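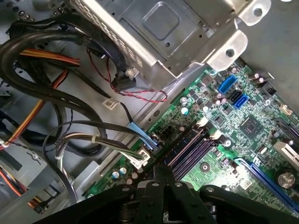

News > Community > Equipment Reuse

The Esex Technical Center has opened the second round of its desktop computer refurbishment program, under which retired office machines are taken apart, checked and rebuilt for use in local schools and libraries. The program received 328 desktop computers in May from the Prosser and Furkden district offices. Each chassis is opened at the bench and its main connections are reviewed before any part is replaced. On boards of the kind now being serviced, the SATA ports sit close beneath the metal drive cage, and staff have been instructed to check cables there before the cage is refitted. Capacitors are inspected at the same stage.

Parts removed from a machine are placed in fitted holders until they are needed again. Graphics cards, among them the NVIDIA Quadro K620, are kept on the same tray as memory modules and processors, so that the parts of one computer remain together. The center adopted this arrangement following a review of the first round, when mismatched memory delayed the return of 30 machines.
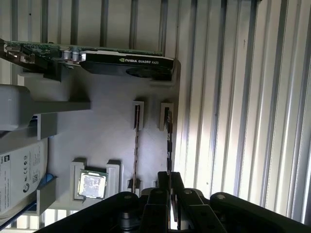 Caradog Morgan asked whether schools would be able to choose between a basic desktop and one with a separate graphics card, noting that design classes at Idetti had been turned away in the first round. The center replied that requests of this kind will be accepted — subject to available stock — and that the application form has been changed accordingly.

Applications may be submitted through the end of August 2026. Each school or library may request up to 30 computers.

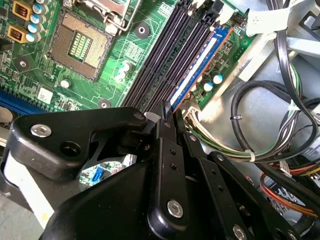 Successful applicants will be notified in writing and will be asked to confirm a delivery address. Machines are supplied with a keyboard, a mouse and a power cord. Monitors are not included. The center intends to return 1,000 desktops to use over the life of the program, and further collections from district offices are planned.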